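机器人现在能不能干家务:从叠衣服说起

版块:自动化与机器人 > 应用讨论
回复 10

Radu_Onu 楼主
最近公司内部在争论一个问题:家务类操作和车间杂活(理料、擦台面、收工具)哪一类先能落地。我做了十来年产线集成,立场偏保守。刚体抓取基本算工程问题,给定节拍、给定公差,总能调出来。柔性物体是另一回事,布料没有固定位姿,视觉给出来的轮廓和真实的层数经常对不上。想听听各位的实际数据,厂家宣传片就不用贴了。

Slanina_V 2楼
同意布料难,不同意“刚体已解决”。我们车间用 Jorkeck 的单臂收工具,扳手叠在一起的时候照样分不开。

HuamanH 3楼
贴点数字。去年在 Marras 做毛巾折叠,固定台面,单色毛巾,统一尺寸,跑了 3844 次,失败 419 次,失败率 10.9%。失败定义:对边偏差超过 20 mm,或者夹到两层以上。这还是理想工况,换成床上的格子绒布,原策略没法直接用。

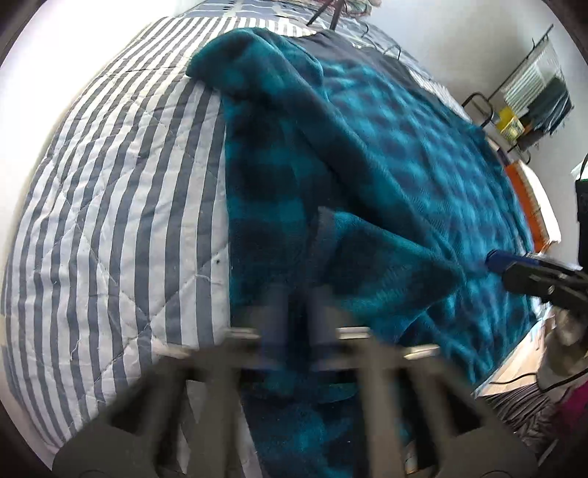
双夹爪整理床上的格子绒面衣物,衣物下面是条纹绗缝床罩

难点我按自己的理解列一下:
1)格子本身有大量直线,边缘检测分不清哪条是花纹、哪条是真正的布边。
2)垫在下面的床罩也是条纹,而且和格子布的左边缘走向接近平行,分割的时候容易粘连。
3)中间翻折过来的那个尖角压在深色格子上,颜色接近,单靠 RGB 判断不了层数。
4)床面是软的,夹爪下压时接触高度不稳定,台面上标定好的 Z 值不能用。

K.Russo 4楼
第 4 条有现成办法,指尖加力觉,接触后再闭合。我们用 Plellari 的指尖模块,软垫上接触判定没什么问题。
第 3 条我也不认为是瓶颈。抓错层就放下重抓,人也是这么干的。家里没有节拍要求,一件衣服叠三分钟又怎样?

Slanina_V 5楼
回 4 楼:重抓的前提是知道自己抓错了。两层一起夹起来,腕部力传感器的读数差几十克,绒布本身厚度又不均匀,你拿什么判?

K.Russo 6楼
提起来看下垂形状。两层和一层的垂边不一样。

Slanina_V 7楼
格子布上看垂边?祝你顺利。

HuamanH 8楼
下垂法我们试过,单色布有效,带花纹的误判多一些,具体数字不在手边,不乱报。后来改成夹住以后两指小幅搓动,看两层之间有没有相对滑动,比看形状可靠,代价是每次抓取多 13 秒。
K.Russo 说的家里没有节拍,我部分同意。但是一篮衣服二十几件,每件三分钟,就是一个多小时,中间只要卡住一次要人来处理,用户就不会开第二次。

zamudio_h 9楼
我是做家具板件的,从车间角度说两句。Platwood 那条线今年 1 月上了自动下料后的清理工位,扫屑、码板都行,唯独收盖布这一步还是人工。盖布也就是一块方布,四个角,比衣服简单多了,供应商调了六周,最后建议我们取消盖布。
所以我的看法是先改工艺再谈机器人。家里没法改工艺,这才是家务比车间难的地方。

K.Russo 10楼
家里也能改一部分。衣物单件摊开再处理,床罩换成纯色,条件立刻好很多。洗碗机当年也是要求人先把碗按位置摆好。

Slanina_V 11楼
摊开这一步就占了叠衣服一半的工作量。人都把衣服摊平了,顺手就折了。

Radu_Onu 楼主
归纳一下目前的分歧:Russo 认为慢一点、允许重抓就能用;Slanina 认为错误检测本身没过关;Huamán 的数据是理想工况下失败率一成出头。我更在意无人干预的连续件数,单次成功率 90%,连着做十件全对的概率不到 35%。
@HuamanH 搓动检测用的指尖材料和闭合力方便的话发一下,我这边有台闲置的双臂,可以拿绒布和牛仔布各跑一组。

HuamanH 12楼
硅胶,邵氏 A30,闭合力 4 N 起步。绒布建议再低一点,力大了两层会一起走,搓不出滑动。牛仔布我没做过,你跑完把原始记录也贴上来。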